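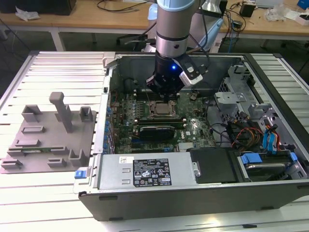 **Communiqué de presse – octobre**

**Furetti lance un patron de patchwork « sans calcul ». Le club Abella demande à voir.**

L'éditeur de patrons Furetti annonce Umovia, un modèle de bloc étoilé qu'une débutante pourrait, selon lui, terminer en 2 heures. Le club de patchwork Abella, à Nundov, a accepté de l'essayer et de publier ses remarques, bonnes ou mauvaises.

Nos réserves sont connues. La notice tient sur 2 pages, marges de couture comprises, et ne dit rien du repassage. Le tissu conseillé est vendu par le même éditeur, au prix fort. Quant au mot « débutante », chacun y met ce qu'il veut : nos dernières arrivées ont passé une soirée entière sur un simple bloc de 6 pièces.

Les membres coudront donc le modèle avec leurs chutes habituelles, à la machine ou à la main. Furetti n'a pas relu ce texte et ne relira pas le compte rendu.

Les blocs seront exposés au local du club en novembre, à partir de 14 heures. Entrée libre.

Contact presse : club Abella, Nundov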